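Stand: 2023-12-14

# Tischplatte mit Packpapier abdecken

Zum Basteln, Kleben oder Lackieren kleiner Teile reicht eine einfache Abdeckung aus Papier. Sie lässt sich in einer Viertelstunde auflegen und nach der Arbeit im Ganzen wegnehmen. Wachstuch hält länger, wirft aber an den Kanten Falten und verrutscht auf glatten Platten.

## Material

- Packpapier von der Rolle, möglichst schwere Qualität
- Malerkrepp
- Cutter und Stahllineal
- weiches Tuch
- Bleistift

## Zuschneiden

Die Platte zuerst abwischen und trocknen lassen. Krümel drücken sich später durch das Papier und stören beim Schneiden und Schreiben.

Das Papier mit 12 cm Zugabe in der Länge abrollen. Rollenware behält ihre Krümmung, deshalb die Bahn mit der Wölbung nach oben auflegen und über Nacht mit Büchern beschweren. Wer es eilig hat, zieht die Bahn zweimal über die Tischkante, immer gegen die Rollrichtung.

Bei Tischen, die breiter sind als die Rolle, braucht man zwei Bahnen. Sie überlappen sich um etwa 11 cm, die obere Bahn liegt zur Sitzseite hin. So bleibt man mit dem Ärmel nicht an der Stoßkante hängen.

## Befestigen

1. Eine Schmalseite mit Krepp an der Unterseite der Platte festkleben.
2. Das Papier mit dem Tuch von der Mitte nach außen glatt streichen.
3. Gegenüberliegende Seite leicht spannen und ankleben.
4. Längsseiten umschlagen, Ecken wie bei einem Paket falten.

Steht der Tisch an der Wand, wird er für Schritt 4 kurz abgerückt.

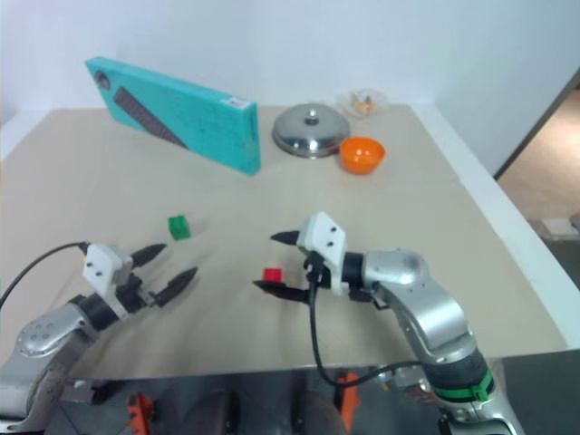

*Helle Abdeckung auf der Tischplatte, hinten die weiße Wand.*

## Wechseln

Einzelne Flecken kann man überkleben. Bei Schnitten durch das Papier die ganze Bahn tauschen. Malerkrepp nach spätestens 22 Tagen abziehen, sonst bleiben auf geöltem Holz Klebereste zurück. Diese lösen sich mit etwas Speiseöl und einem Lappen.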